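About Pretholm

Home > Company > About Us

Pretholm supplies finishing oils, waxes and repair compounds for interior wood surfaces. The company was founded in 2000 by Loretta Lyons and operates from one site in Kincaid. Orders are packed Monday through Friday.
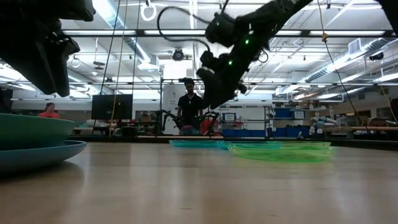
The Findow line covers tabletops and counters. It is a hardening oil, applied in two thin coats and buffed between them. Cure time is 14 days at room temperature. Light wood with a smooth sheen shows damage easily, and a short dark scratch on a tabletop, like this one, is the usual subject of repair inquiries. Shallow marks are sanded and spot-oiled. Deeper ones need Grelten filler — supplied in 5 shades — before the oil goes on.

Butcher-block tops take more oil than veneer. Each strip absorbs at its own rate, so the first coat should be checked after 20 minutes and dry areas recoated. End grain is treated separately.
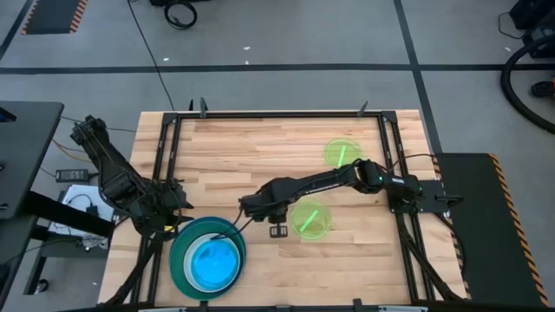 Ordering and Technical Support

Trade accounts require a minimum order of 100 units per year. Safety data sheets ship with every case. Technical questions go to the Kincaid office by phone or email. Samples are sent on request.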